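August, evening

Got to the Horkum unit at ten past eight. The carpet in the back bay had been vacuumed but the cable ties from last night were still under the bench, so I picked those up before switching anything on. Kettle first, then the arm. It homed without trouble. The wrist camera needed its lens wiped, and I checked the clock on it against the laptop, as they had drifted apart twice this week.

We are still on the big flat things. The cups and the small boxes are finished and sent off, and the list from Gandolcombe now wants boards and panels passed between a person and the gripper. The target for this set is 500 good examples. When I sat down this morning we had 104. I had hoped for more by this point in the month, but we lost a whole afternoon to the gripper pads and there is no getting that back.

The way we do it now is that one of us holds the board and moves it in from the side, and the other drives the arm with the hand controller. The driver lines up the open fingers, closes, holds for a count of three, lifts a little, then lets go. Then the holder changes the angle and we go again. We swap over every half hour. Driving is harder on the eyes and holding is harder on the shoulders. I would sooner drive.

Spent most of the morning on the white board. It is awkward because the face is so plain. In the footage the main things to go on are the edges and the shadow of the fingers, and if the light is flat even those are faint. I moved the lamp back and it was a bit better. We agreed the holder's hand should stay in view for this set, resting on the long edge, because the Gandolcombe notes ask for it and the earlier clips had the hand in some and out of others. 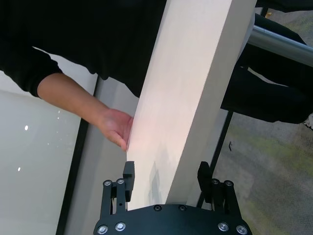
After lunch

Ate in the van. It was raining and the kitchen was full of the Mbwambo lot, who have the front half of the building until the end of the month.

Went through the morning's clips before doing any more. I threw out the ones where the driver had closed too early and pushed the board instead of gripping it. There is a question about whether those should go at all. My view is that a failed grasp is worth keeping if it is labelled as failed, and I put them in their own folder. Ciltbridge want only clean ones for the first round of training, so they will not be in the count, but they have not been deleted. I wrote this in the log so that it does not come up again next week.

The other thing I noticed is that we are all approaching from much the same side. It is the comfortable way to stand, and we fall into it. If every example has the board leaning the same way, the system will learn that boards lean that way. For the afternoon I wrote angles on slips of paper and drew one before each go. It was slower and my back did not like the low ones. The clips are more mixed, though, and that is what we are paid for.

One stoppage at twenty to four. The controller dropped its connection and the arm stopped where it was, as it should. Changed the batteries, homed it again, lost ten minutes.

Labelling took until six. The total across all the sets is now 2,604, counting the cups and boxes. I have sent the figure to Ciltbridge with a note about the angles and asked if they want the slips kept up for the narrow panels as well. No answer yet.

Tomorrow: tighten the lamp stand, charge the spare batteries, find the other pair of finger pads. Start with the low angles while I am fresh. Bring a cushion to kneel on.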